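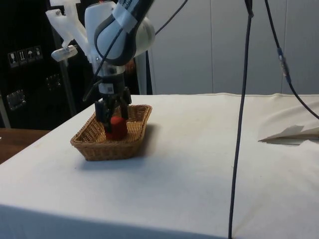 May, 14:10. Spares budget for the second cell, draft 2. Lindar quotes 686 for a fingertip set, 20 sets minimum, lead time 30 days. Uveo has no minimum but charges 234 for freight. Cable management gets its own line this time: leads hanging beside the arm and down over the table won't pass Enda Doherty's layout review. Basket stays as the pick fixture, no cost.

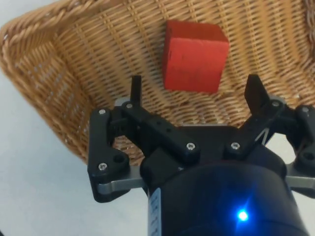
Notebook 4, p. 30

Fingertips: keep the narrow profile for work inside the basket. Segundo Sotelo to ask Kwok for a price on links and hex-socket screws as one kit. Salwood order on hold until then.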